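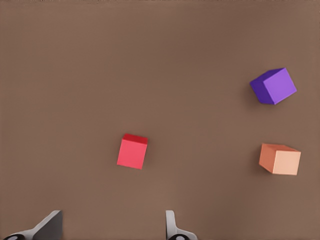 Purple, red and orange from the left gripper's side, cube sort in the simulator.

Two arms in the kitting room: what it has done to our days
Posted in: Shop Floor Talk > Automation

kitroom_emrys
I've been promising a write-up for ages, so sit back, this is a long one.

For anyone new, I'm Emrys Watkins and I run second shift kitting at Brirament in Trirville. We pack small parts into trays for the assembly line. There are 8 of us across both shifts, and until last year every part in every tray was put there by a human hand. Now we have a two-arm cell, and we call it Gil. (There was a vote. I wanted something grander.)

What I didn't expect is how much of the work now happens on a screen first. Before Gil touches a new tray layout we try it in the simulator with plain colored cubes standing in for parts. You see which arm gets to what, where the fingers come down, whether the arms want the same bit of table. I spent my first two weeks on that and I loved it! I'm a guy who packed trays for a living and never wrote a line of anything, and there I was moving a cube over a little and running it again to see what the arms would do.

The big change for people is that the dull trays are gone. The ones with 100 of the same spacer, the ones that made your thumbs ache, Gil does those. We do the mixed trays, the odd orders, the rework, and we look after the cell. Everyone on my shift has learned to set up a layout. Two of them are better at it than me now, which stings a bit but there you go.

Ask me anything. I could talk about this all night.

spindle_oil
Good write-up, and I'm glad you're having fun. I'll be the grump though. When the dull trays go, the slow part of the day goes with them. I used to do the spacer trays after lunch and that was when I talked to people. If every tray left over is a hard one you have to think hard for the whole shift. Has anyone asked your crew if they're more tired?

kitroom_emrys
They have said so, yes, a couple of them. Mixed trays back to back are a slog. We started swapping on the hour, so you do mixed, then cell watch, then rework, then back again. Better, but I wouldn't call it solved. And I do miss the chatting. You can talk over a spacer tray, you can't talk over a mixed one.

haf_g
Haf Gittins here, first shift, same room. I want to back up what spindle_oil says, and I like Gil as much as anyone.

The hour swap works when all of us are in. The day somebody is out sick it falls apart and one person ends up on mixed trays until home time. That was me in June and I went home with a head like a bag of gravel. Emrys doesn't see it as much because second shift gets smaller orders.

On the good side, my wrists don't wake me up anymore. I had given up on that ever getting better. I'd take the tired head over the wrists, if you made me pick, but I don't see why I should have to pick.

kitroom_emrys
Fair, all of it. I didn't know June was that bad on your side. I'll bring it to the handover meeting.

tapped_out_terry
Dumb question from someone whose shop has zero robots. Why cubes? Your parts aren't cubes. Seems like you'd be practicing on the wrong thing.

kitroom_emrys
Not dumb at all, I asked the same on my first day! For us it's about the reach and the order of moves. A cube is easy to see and easy to color, so when five of us are standing at the monitor arguing you can say "the purple one" and everybody knows what you mean. The real part shapes come in later. If the arms get in each other's way over a cube they'll get in each other's way over a bracket.

My favorite view is the one from up high, with both arms leaning in over the table. Here's one with the left arm's fingertips right up against the red cube and the right gripper open by the yellow:

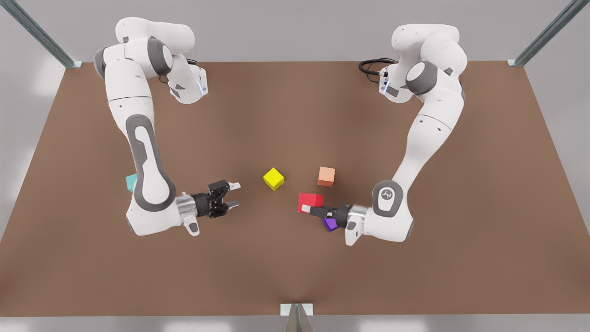 Who decides which trays go to the robot and which stay with people?
The shift lead and whoever is setting up that day decide together, using a list taped by the cell that anyone on the crew can add to or cross out.

spindle_oil
OK, that list is a good idea. Ours was decided in an office and we found out when the work order changed. I'd have been a lot less sour about it if someone had handed me a pen.

Looking at your top view, how do you handle the middle of the table? Purple is tucked in under the left gripper, right next to red. In my experience that's where you lose your time.

kitroom_emrys
You've got the eye for it! Tight spots like that are exactly what we argue about. One camp (me) says space everything out and give up some room on the table. The other camp says keep it tight and get the order of picks right, so the outside ones go first and the crowded ones have room by the time you reach them.

haf_g
The other camp is me. Spacing out means fewer parts on the table per load and then a person has to reload more often. Guess who that person is. Any time you make life easy for the arms, go look at who is doing the walking.

kitroom_emrys
She's right about the walking. I still say a layout that's easy to read is worth something when a new starter is on cell watch. We'll be having this one until I retire.

mill_rat_jo
Maintenance side here, different company. Did your crew get a pay change for learning setup? In my place they added "cell operator" to everyone's job sheet and added nothing to the envelope. People were keen for a month and then they weren't.

kitroom_emrys
We got a small step up once you've been signed off on setup. It took a while to come through and people were grumbling, me included. I'd tell anyone to get that settled before the thing is bolted down.

haf_g
Small is the word. But it's there, and it's for everybody who signs off, both shifts.

mill_rat_jo
That's more than we got. And hours? Anyone let go?

kitroom_emrys
None of the crew were let go. One person retired and wasn't replaced, so I'm not going to sit here and say it had no effect on jobs. We used to be nine. I think about that. I also think that if the spacer trays had stayed by hand we would have had a hard time filling that spot, as the last three people we tried left over their hands hurting or plain boredom.

spindle_oil
Respect for saying it. Most posts like this skip that part.

I don't fully agree on the hiring though. People leave boring jobs that pay badly. They stick with boring jobs that pay well. I did for years.

tapped_out_terry
I'd do spacer trays all day for the right money, put a radio next to me and I'm happy.

haf_g
Terry, come and do a week of them and bring your own ice pack.

indora_fan
Is this the same kind of setup as the one at the Indora plant? I visited with a friend who works there and they had the screens facing away from the floor so only the engineers could see the practice runs. Yours sounds a lot more open.

kitroom_emrys
Never been in there so I can't compare. Our monitor is on a rolling stand and it faces the benches. I pushed for that hard. People wander over with a coffee, they point at things, they say "why doesn't it take the orange one first," and half the time it's a great question. Our newest guy spotted that we had the right arm going the long way to a cube that had been hiding behind its own forearm from the camera's side. He'd been with us four days! He's doing layouts now.

That's the bit I'd most like other shops to copy. Let people play with it before it's real. You can send the arms into a silly tangle on screen and all that happens is somebody laughs and resets it.

mill_rat_jo
I'm going to take the rolling stand idea to my lead. Ours is in a locked cabinet, if you can believe it.

spindle_oil
Emrys, come back after the handover meeting and tell us what happened with the sick day cover. I want to know if they fixed it for Haf.

kitroom_emrys
Will do. I've got it written on my hand.

haf_g
He really has. It says "HAF JUNE" and his wife is going to have questions.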